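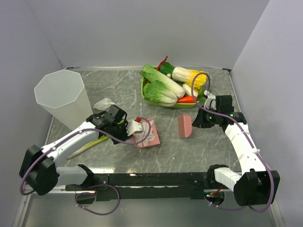

Grey marble-patterned worktop with fine white veins

Home-made yoghurt always comes out thin
Posted by Yulan Jiang, 14th November

I've been making yoghurt since February with whole milk from the Veloso farm shop. I heat it in a pan, let it cool, stir in a couple of spoonfuls of Gruva natural yoghurt and leave it in a wide-necked flask for 12 hours. It sets a bit but pours like cream — fine on porridge, no good for dips. Is it the milk or the starter? I'd like to avoid adding milk powder if I can.

Américo Gouveia
Probably the heating. How hot are you getting it? If you stop when it's just steaming you won't get a thick set. Take it up to 85C and hold it there for ten minutes or so, stirring so it doesn't catch. Then cool it to 43C before the starter goes in. Don't go by finger. I lost a whole batch by adding the starter at 58C, which was too hot for it.
Also check the date on the starter. A pot that's been open for a week is weak. And don't move the flask while it's setting.
If it's still thin, strain it through muslin in the fridge. I get over 200 g of whey out of a litre and what's left is thick enough for tzatziki. The whey can go in bread dough.

Plandik
just buy greek yoghurt, cheaper by the time you've paid for the milk

Jellar
Agree with the first reply about holding the heat. I also warm the flask with boiling water first and tip it out before filling. Mine was losing too much heat overnight in a cold kitchen.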